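Widura Reuse Store: progress report to the Warrier Fund
Period covered: to the end of January
Prepared by: Ifor Landeg, project lead
Date: Monday, February 11, 2019

1. Summary

The grant from the Warrier Fund pays for the sorting and repacking of donated computer accessories, and for the fitting out of a packing room at the Widura store. The room is in use. Sorting of mice and keyboards is under way and the first boxed sets have gone out to schools and job clubs. Work on power supplies is behind schedule, for reasons given in section 5. Spending is within budget.

2. The packing room

The room was handed over to us with the old carpet tiles still down. These were lifted and the new floor was laid in a single visit by the contractor. We chose green from the three colours quoted for, as it was in stock and the others carried a wait. It has a smooth finish and can be swept and mopped at the end of a session, which the carpet could not.
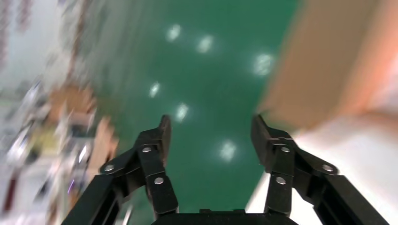
The final invoice for the flooring came in slightly below the quotation and the difference has been moved to the shelving line, as agreed by email. The shelving is on order from Lomico. Until it arrives, stock waiting to be sorted is kept in the corridor store and brought through a crate at a time. This works but it is slow, and it means one person is away from the packing table for part of each session.

The door closer has been adjusted twice and still lets the door slam. The landlord has been told. The extra double socket on the window wall was passed by the electrician and is covered by the existing test certificate.

3. Sorting and packing

The method described in our application has been kept, with small changes. Donated items are wiped down, tested and sorted by connector. Items that pass are boxed with their cable and any leaflet we have for them. Items that fail go to the Plolico recycling cage, which is emptied monthly.

We had planned to use padded envelopes for single items. In the trial period these were found to be poor for anything with a cable, as the cable pushed against the side and the seal came open. We now use shallow cardboard boxes with a hinged lid. They stack, they can be written on, and the people receiving them can use them again. They cost more per item than the envelopes, but far fewer parcels have had to be redone.

The packing instruction now reads as follows:

Open the box flat on the table with the lid away from you.
Put the paper in first, printed side up.
Put the mouse on the paper.
Coil the cable and lay it beside or above the mouse. Do not wind it round the mouse.
Keep the plug clear of the mouse.
Close the lid without pressing. If it will not close, take the cable out and coil it again.
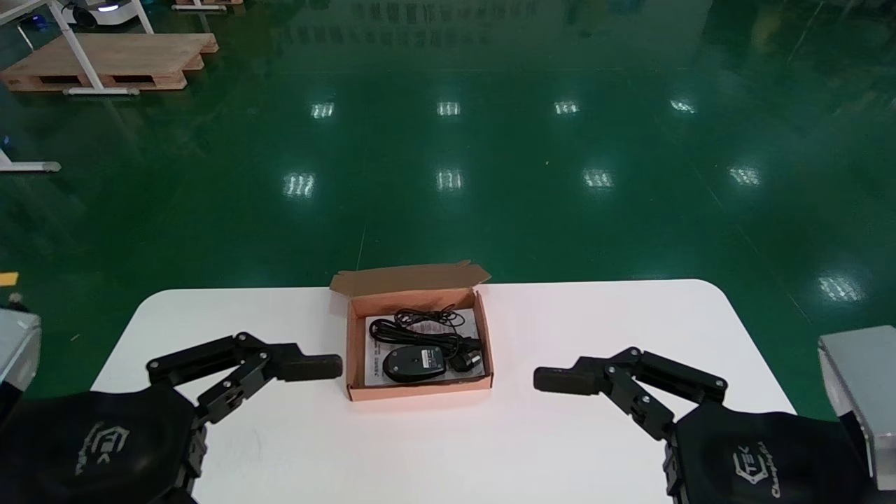

Cable coiling is still the step that takes longest. We tried twist ties and stopped, as they were getting lost on the table and turning up in the wrong boxes. Paper bands have been suggested and a small quantity will be tried next month. Loose coils are acceptable for now provided the lid closes.

The paper is the other point to report. Many donated items arrive without a leaflet. Where we have a spare that matches, it goes in. Where we do not, we have written a single sheet of our own covering how to plug the item in, how to clean it and who to ring if it does not work. Two of the job clubs asked for larger print and the sheet has been reset.

The packing table itself was bought second-hand. It is white, which helps when looking for small parts, and the rounded corners are an improvement on the desk we used before, where people caught their hips going past. It wants a mat on top when we are testing, and one has been bought from petty cash.

4. Output to date

Boxed sets sent out: 90
Boxed sets packed and waiting for collection: 40
Schools supplied: 3
Job clubs supplied: 3

The sets waiting are held up by transport only. One school has asked for delivery after half term, and a further collection has been arranged with the driver for the same week.

Returns have been low. The commonest complaint was a sticky scroll wheel, and we have added the wheel to the test sheet. Several returned items had nothing wrong with them and had been plugged into a faulty port. The telephone number on our leaflet has helped with this, as we can usually settle it over the phone.

5. Problems and delays

Power supplies. We said in the application that these would be sorted alongside the mice and keyboards. They have not been. Many came to us separated from the equipment they belonged to, and matching them takes more knowledge than the rest of the work. They are being kept in labelled crates. We propose to run separate sessions for them once the shelving is up, and would like the fund's agreement to move this part of the work into the next period.

Shelving. Lomico gave us a delivery week which has now passed. A new one has been promised in writing. If it is missed we will cancel and buy locally, at a somewhat higher price.

Stock records. The spreadsheet was started with one line per item and has become hard to keep up. It will be changed to one line per box, with the box number written on the lid. The older entries will be left as they are.

6. Spending

Flooring, table and electrical work are complete and paid for. Boxes and labels are being bought monthly and are on budget. The shelving deposit has been paid and the balance is due on delivery. No money has been spent from the training line, as the session leaders have been shown the work by existing staff. We would like to discuss using part of that line for a second testing bench.

7. Next period

Put up the shelving and clear the corridor store.
Try paper bands for the cables.
Start the power supply sessions, if agreed.
Change over the stock records.
Visit the schools already supplied and ask what they are short of.

Receipts for the period are in the folder sent separately. The signed copy of the landlord's consent will follow by post.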